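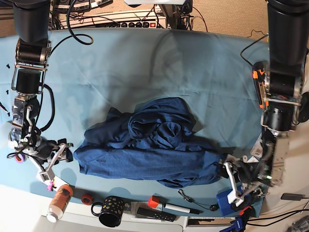

旧衣角：一件深蓝棉衣，值得花一个晚上

Himomside 社区通讯 · 2020年11月19日

上一期说到换季收衣服，收到的来信比哪一期都多！有人寄来整整两页纸，画了自家衣柜的格局，连抽屉深度都标上了。编辑部传着看了一圈，决定这个栏目不等明年春天，趁着大家还在兴头上，接着往下写。

这回的主角是深色棉衣。藏青、墨蓝、黑，每家柜子里总有那么几件，穿得最多，也最容易被随手一团。深色棉布有个脾气：皱起来的时候看不太出来，远远看去就是一团暗影，等早上赶时间要穿了，往身上一套，对着镜子才发现胸前横着好几道硬褶。我自己就吃过这个亏，还是在去见房东的路上。

所以今天想好好讲讲，从一团衣服到一叠衣服，中间那几步怎么走得舒服。

先说台面。请一定给自己铺一块浅色的布，这是 Zurnine 缝补小组教我们的，用过就回不去了。浅蓝、米白、淡灰都行，旧床单裁一块就够。深色衣服放上去，边在哪里、袖子在哪里，一下子清楚许多，线头和浮毛也藏不住。布本身有点褶没关系，用手掌从中间往外抹两下，别让它堆成棱就好。灯最好从斜上方来，斜光底下褶子会投出影子，哪里还没抹平，看影子比看布料更准。

接着是找头。一件揉成团的衣服，最忌讳两只手抓住就抖，越抖越拧，袖子还会打到桌上的杯子（我家的杯子已经牺牲过一只）。先别急，拿手指在布堆里轻轻摸，找硬一点、厚一点的地方：领口有缝线，下摆有折边，摸到哪一个都行。摸到以后捏住，另一只手按着别处，慢慢往外带。布会自己松开，那个感觉特别好，像解开一个打了很久的结。

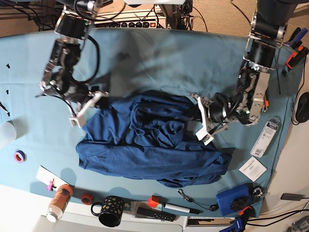 浅蓝台布上的深蓝衣物，褶子还深着，下方拖出一小截布尾。

如果衣服已经卷成了长长一条，就更要有耐心。长条多半是拧出来的，一头按住，另一头顺着反方向转回去，转到布面不再使劲，再往两边摊。遇到已经平了的一小片，就把它当成据点，手掌压住，从这一片往外推，一片一片接起来。小组里有位邻居管这叫“占地盘”，我觉得讲得太形象了，现在全组都这么叫。

摊开之后，让衣服背面朝上，领口朝着自己的对面。两边肩线对齐，袖子沿着肩膀往里折，袖口顺着衣身放下来，不要横着交叉，交叉的地方会鼓一个包。衣身左右各往里收一点，宽度跟自己的抽屉走。最后从下摆往领口折，折两次或者三次，看衣长。折完用手掌在上面停一停，不用压得很重，棉布是吃这一套的，掌心的温度比你想的管用。

喜欢卷着放的朋友也别着急，卷法我们一样欢迎！收旅行包的时候我自己就爱卷。只是卷之前务必先摊平，带着褶子卷进去，褶子就住下来了。卷的时候从下摆起，手要匀，一路贴着桌面往前滚，到领口收住。卷好的一条应该两头差不多粗，如果一头大一头小，多半是袖子没有放好，打开重来一遍也就片刻的事。

再聊几句清洗。深色棉衣翻面洗、翻面晾，这个大家都熟了。我想补充的是晾之前那一下：从洗衣机里拿出来，趁潮把门襟、领口、侧缝各拉一拉，拉直了再上衣架。这一步做了，后面桌上的功夫能省掉大半。浮毛多的话，用胶带绕在手上，粘面朝外，顺着布纹轻拍就行，别来回搓。

上个月 Irfan Saragih 在活动室带大家练了一个晚上，到场的有25位邻居，年纪最大的一位94岁，坐在窗边那张桌子，折得又快又整齐，年轻人都围过去看。她说做姑娘的时候家里开布店，折布是从小练的。那晚最热闹的就是她那张桌子，散场了还有人不肯走，拉着她问呢子大衣怎么收（她的回答是：挂着，别折）。

因为反响实在好，12月我们再办一场，还在老地方，Yatsenko 楼一层活动室。这次想分成两桌，一桌继续折棉衣和针织，另一桌专门对付床笠，对，就是那种四个角带松紧、怎么折都像个面团的床笠！请自带两三件平时最头疼的衣物，越皱越欢迎。台布由我们准备，熨斗不用带，那天晚上只用手。茶水和点心照旧有，Bromby 面包房答应送一盘桂花酥过来。

另外，旧衣交换架也会在同一晚开放。从开春到现在，架上流转的衣物已经有大约2,000件，登记本写满了厚厚一册，真是没想到。想放衣服上架的朋友，请洗净、折好再拿来，口袋记得翻一翻，上次翻出来过车钥匙，失主第二天一早就跑来了。破了小洞的也可以拿来，在上面别张纸条写明位置，缝补小组看到会先领走补好。

报名请在活动室门口的名单上写下名字和楼号，想上床笠那桌的在名字后面画个圈。不能来的朋友也欢迎继续写信，下一期打算写毛衣和围巾，谁家有对付高领毛衣的好办法，请务必告诉我，我家那件灰的已经在椅背上搭了快一个星期了。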